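Grodard Work Table, White
Rorus Office Furniture / Tables and Desks / Single Tables

Item: Grodard
Finish: White
Availability: Ships from stock
Assembly: Required, tools included

Overview

Grodard is a fixed-height rectangular work table for offices, study rooms and shared workspaces. The top is plain on all sides, without a modesty panel, drawers or cable cutouts, and either long side can be used as the front. The table is sold on its own. Seating, accessories and tabletop items are not included.

The white finish is matched across production batches to a reference panel held at the factory. Tables bought at different times can be placed end to end, although a top that has stood for years in direct sunlight may read slightly warmer than a new one. Customers who plan to add tables later should keep the batch label, which is attached to the underside of the top near the rear rail.

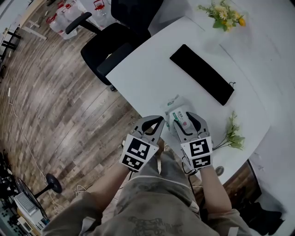

The depth of the top is 33 inches. This leaves working room along the front edge while items in daily use stay within reach farther back. At this depth the table can be placed against a wall or used freestanding in the middle of a room. Two tables placed back to back form a shared station, and the optional linking plates (sold separately) keep the tops flush.

Construction

The top has a dense board core, faced on both sides to limit warping. Edges are sealed at the factory. The underside is predrilled for the frame and for one accessory rail, and no further drilling is needed for standard use. If additional holes are required, use a depth stop and seal the exposed core before fitting the screw.

The frame is steel and bolts to the top through threaded inserts, so the table can be taken apart and reassembled without loss of holding strength. Each foot has a leveling glide with 9 mm of travel. Glides are supplied with a hard pad for carpet and a soft pad for wood or laminate floors. Fit the soft pad before moving the table into position – the hard pad will mark most finished floors.

Frame design is by Jinfeng Meng. The linking plates and accessory rail were added in the second production series and fit all tables in the range, including those sold before the rail was introduced.

Load

The rated load is 89 pounds, evenly distributed. The rating applies with all glides in contact with the floor. It does not cover a person sitting or standing on the table, or a concentrated load placed at the midpoint of the front edge. Monitor arms may be clamped to the rear edge if the clamp foot is fitted with a spreader plate. Clamping to the short sides is not recommended.

Seating

Grodard accepts most standard office chairs. Clearance under the top depends on the chair, and armrests are the usual point of contact. Before ordering, measure from the floor to the highest point of the armrest with the seat at its normal working height, and compare the result with the clearance drawing in the assembly guide. Chairs with padded armrests can be pushed up against the edge without damage to the facing. Bare metal or hard plastic armrests should be lowered or fitted with covers.

A chair with a tall backrest can be stored at the short side of the table as well as at the front. Allow enough floor behind it for the base to roll back fully.
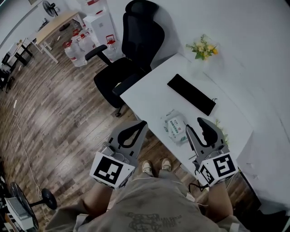
Cleaning and Care

Wipe the top with a soft damp cloth and dry it immediately. A small amount of mild dish soap may be used for grease. Premoistened wipes are suitable if they contain no bleach, acetone or abrasive. Test any new product on the underside first.

Ink and marker should be removed the same day. White facing does not absorb ink quickly, but pigment left over a weekend can leave a faint outline. Dab with isopropyl alcohol on a cotton pad, then rinse with a damp cloth. Do not use melamine sponges. They dull the finish in a patch that shows under side lighting.

Standing water is the most common cause of edge damage. Place a coaster or tray under vases and cups, and check under the tray when water is changed. Pollen from cut flowers should be lifted with tape or a dry brush before wiping, as a wet cloth will spread it and may leave a yellow smear.

Dark fabric items such as cases, cloths and sleeves can transfer dye if left on the top while damp. Let them dry elsewhere.

Retighten the frame bolts after the first month of use and again whenever the table has been moved. Lift the table by the frame when moving it. Dragging it by the top puts a side load on the inserts and can bend the glides.

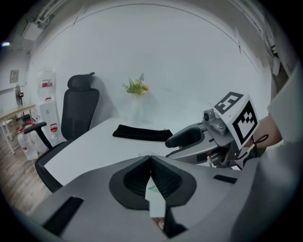

Grodard in white, with mesh-back office chair and glass vase. Chair and accessories not included.

In the Box

Table top, frame parts, leveling glides with both pad types, bolts, hex key, assembly guide. The top is packed face down. Open the carton on a clean blanket and bolt the frame on before turning the table over. Turning it requires two people.

Options and Spare Parts

Linking plates, pair
Accessory rail
Glide set, hard or soft pads
Bolt and hex key set
Edge repair stick, white

Spare parts are kept for all production series. Quote the batch number when ordering a repair stick.

Warranty

The frame and inserts are covered for 5 years from delivery. The facing is covered for the same period against peeling and delamination in normal indoor use. Stains, scratches, dye transfer and water damage at the edges are excluded, as is damage from clamps fitted without a spreader plate.

Technical questions: Qianru Wan, product support
Quantity orders and room layouts: Letay Habte, contract sales

Quotes requested before noon are normally returned the same working day. Stock deliveries leave the warehouse on Tuesday.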